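The year I learned to let the dough alone 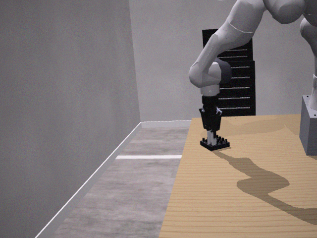 I have been baking bread at home for eight years now, and for at least the first two of them I was, I think, quite bad at it. I don't mean that in a modest way. My loaves were heavy enough to hold a door open in a gale, and my family ate them with a great deal of butter and very little conversation. The trouble was my hands, which always wanted to be doing something. I'd poke it, fold it, lift the cloth, put the cloth back, move the bowl to a warmer spot and then worry it was too warm. What I needed was to come at the dough the way that white arm comes down over its little black base, straight from above with one small thing to see to, and I came at it more like somebody looking for their keys in a handbag.

We had just moved to Prandstead then, into a house with a kitchen so narrow that you had to close the oven before anybody could get to the back door. (Still do, come to that.) There was a bakery at the bottom of the hill called Yordanov, and I used to walk down before seven, while it was still dark, and stand in the queue breathing in that lovely warm smell and feeling both happy and slightly defeated. Their rye was wonderful - dark and sour, with a crust that crackled when you squeezed it through the paper. I wanted to make that loaf more than I can sensibly explain.

I went about it in entirely the wrong way, of course, which was to buy things. I bought a banneton and then a bigger banneton. I bought a proving box from a firm called Viter, with a dial on the front that I turned up and down all day long. I joined a baking forum with over 2,000 members, all of whom seemed to disagree about salt. I learned a lot there and I'm very fond of the place, but if you ask it a simple question in the morning you'll have eleven different starters recommended to you by teatime and a long quarrel about tap water.

What changed things was a bad cold. It was September, and I'd mixed a dough after breakfast, gone up to bed with a hot drink and slept until the middle of the afternoon. When I came down it had risen right up to the rim of the bowl, all soft and wobbly with great big bubbles under the skin. I hadn't touched it once! I shaped it in my dressing gown, sniffing, and baked it, and it was the best loaf I'd ever made by a very long way.

Since then I've kept it plain. Flour, water, salt, a spoonful of starter, a few folds early on and then out of the kitchen altogether. I potter in the garden or do the ironing. The proving box went to a neighbour, who raises seedlings in it, and the smaller banneton holds onions. The flour I like best is Brokero, a stoneground rye that comes in a brown paper sack and gets absolutely everywhere, including, once, inside the piano.

It still isn't quite the Yordanov loaf. Mine spreads more than theirs and the crust goes soft by the second day, and I'm wondering whether I ought to try a hotter oven for the first part of the bake. I've got a batch going now, so I'll try it this evening and let you know how I get on.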